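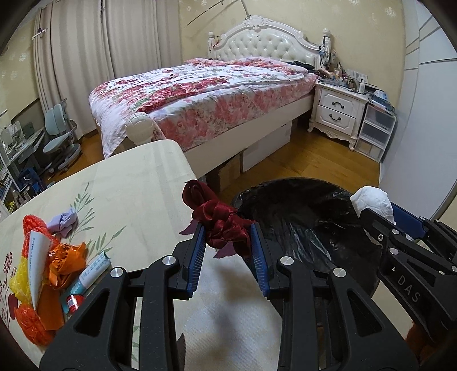 What does the planner do when both arms want the same spot?

The arm closer to its goal goes first, the other holds and replans every 10 ms. Tie goes to the left.

Trorik planner, build notes in pictures. Daichi Kobori did the perception side, I did control. More to come when Stekano gets the log viewer working agian.

Ribbon between the blue pads, tissue in the other gripper. Soft stuff is hard for the shape model, depth gets patchy on satin. Mask filter now looks at the last 20 poses. Old one used 2, way too jumpy.

Config files: ask Chie Kawaguchi.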